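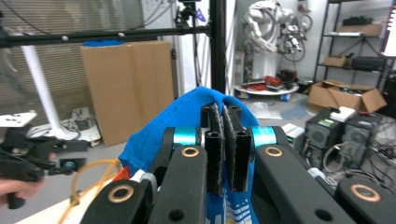

14 shares | 6 comments

So I'm finally doing it – I'm looking for another pair of hands at Berby, and I'd much rather find someone through this page than through one of those giant job sites where everybody sounds the same.

If you don't know us, Berby is a small clothing repair and alterations shop on the ground floor of the old Hirnlow building. I opened it with Eun-seong Seol, who does the tailoring, while I handle the counter, the mending, and the endless phone calls about zippers. We take in pants, coats, kids' stuff, curtains, the odd tent, and once a full set of choir robes (never again in February!). Last year we passed 400 repair tickets and I was so proud I bought us a cake.

What I need is a part-time mender, three days a week to start. Friday has to be one of them, as that's when everybody remembers they have a wedding. You'd be patching, hemming, replacing elastic, fixing pulled seams, and writing up tickets so that the rest of us can read them. Please have decent handwriting, or at least slow handwriting.

You don't need a fashion degree. I don't have one! I'd like you to have two years of regular sewing behind you, and that can be at home, in a costume shop, in your aunt's basement, wherever. You should be okay on a domestic machine. The industrial one has a temper and I'll teach you that one myself. If you already know your way around a serger I'll be thrilled, and Eun-seong will probably hug you.

The shop gets loud in the afternoons and it's warm in the back when the irons are going. There's a flight of stairs down to the stockroom and no elevator, so tell me if that's a problem and we'll work out who fetches what. Parking is terrible. The bus stops right outside the Trikura bakery next door, and they give us the leftover rolls at closing time.

Pay is hourly and I'll tell you the rate in my first reply, before you bother putting on a nice shirt. You'd get paid for the trial shift too.

To apply, send me a short note saying what you like to mend and what you hate to mend, plus photos of 3 things you've fixed. Ugly fixes are fine if they held. No cover letter – I won't read it. You can drop it at the counter or email the shop, marked for Sowmya Naidu. I answer everyone, usually after 7 p.m. when the kids are in bed.

6 comments | Share this post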